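Budgeting for a picking arm, small parcels only. Sanity check please

We use cookies to remember your settings and to count visits. By continuing you agree to this. Accept / Manage

paltard_bay6
I've been given until Sunday night to put a number on one picking arm for returns.

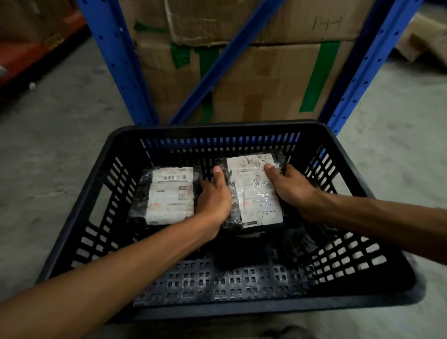 The job is poly-bagged parcels out of a basket, label read, parcel onto the right shelf. We do 3,000 a week. Posedix have quoted for the arm and the vision kit, Calado for the same thing with a longer name. Neither quote mentions a gripper, which I'd have thought was the part that does the picking.

What do I put down for everything that isn't the arm?

reijo_salminen
Double the quote and then feel foolish for being so low. Guarding, someone to fit it, spare suction cups, floor fixings, training. Our Posedix quote ran to 6 pages and the word "installation" came up once, in the list of things not included.

tapegun
Shiny black bags are a pig for suction if they're creased. The cup sits on a wrinkle, hisses, and drops the parcel. Ask both firms to do a trial with your own parcels, and post them the ugly ones. They will ask for nice ones.

Labels too. Glossy film over a barcode throws the light straight back. We spent more on lamps than I'd like my boss to read here.

bellow_dan
I'll be the misery. 3,000 a week isn't enough. One person with a hand scanner gets through that and still has time to complain about the radio. Spend the money on benches at a decent height and stop picking out of baskets on the floor.

paltard_bay6
@bellow_dan I did suggest benches. Benches don't get a slide at the board meeting.

reijo_salminen
Disagree with Dan a bit. If returns are going up it's worth doing the trial now, while you can still be choosy. Rent first. Calado did us a rental for 60 days and we learned more from it than from any brochure, mainly that our baskets were wrong. The rims were too high and the arm kept stopping short of anything near the wall.

We ended up buying 154 new baskets. Put baskets in your budget.

bellow_dan
So the robot made you buy baskets. I rest my case.

reijo_salminen
They're very good baskets.

tapegun
Also ask who you ring at 5am when it stops, and whether that person is awake. With us it was a web form.

paltard_bay6
Right. Going in with a rental, a trial with our worst parcels, lamps, grippers and baskets, with benches as option B. Dan, I've put option B first on the page.

bellow_dan
Make the font bigger as well.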